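Plumley Washers
Front-loading washing machine, white, used, checked by us

Item no. 3473
Listed 24 Oct 2019
Collection from our store in Gamton, delivery possible

This is a front-loading washing machine for a normal household. It came to us together with other things from a flat in Plirden, and it is sold without the original box and without the printed manual. We have cleaned it outside and inside, and we have run it on a short programme and on a long one before we put it on this page.

The body is white and the door is round, with a wide dark ring and clear glass. The drum is stainless steel. There are faint scuffs on the front panel, which you will notice when the light comes from the side. They are on the surface only, and we have not tried to polish them away. The labels of the maker are still on the machine and they are in Chinese.
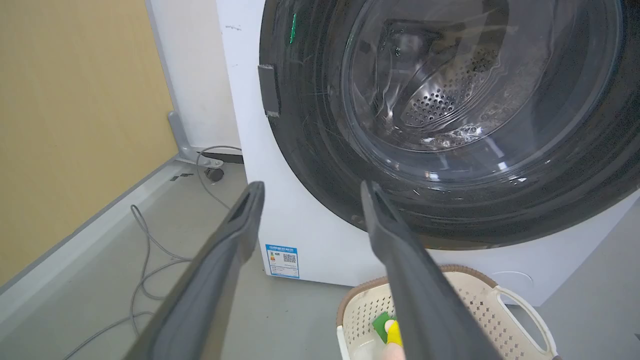 Labels and language

Many customers ask us if the Chinese text is a difficulty. For daily washing it is not. Mitsuko Okabe has written a two-page sheet in English for this machine, with the names of the programmes and the order in which you press the buttons. You get the sheet with the machine, and we can also send it by e-mail before you decide.

Please do not take the labels off. If you need a spare part later, the service person will want to read them.

What is included

Washing machine
Inlet hose, new
Drain hose, used, in good order
English sheet by Mitsuko Okabe

Not included: stand, tap adapter, detergent. The Villca stand can be ordered with the machine if your floor is not even.
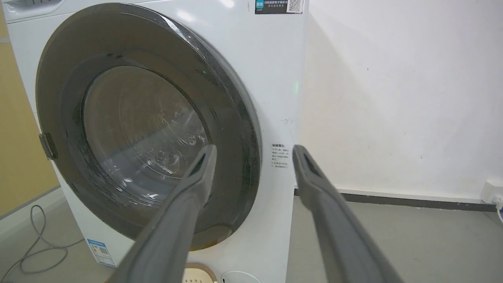 Before the first wash, let the machine stand in its place for one night and then set the feet with a spanner until it does not rock. Run one empty programme at 30 degrees. After this, look after the filter every month in the first half year. You find its round cover low on the front, under the door, so leave free space there for a flat dish and a towel. Do not put a shelf or a heavy basket against this part. Keep the small instruction label at the right side of the door clean as well, with a soft cloth and no strong cleaner.

Delivery and return

Trevor Goodall drives on most mornings and carries the machine to the ground floor. For upper floors please write to us first and tell us how wide the stairs are. Connection to the water is done by Taras Dovhaniuk, if you book him together with the delivery.

You can give the machine back within 30 days if it does not suit your room. Please keep the hoses with it. Questions about payment go to Mirjam Schouten at the Gamton store.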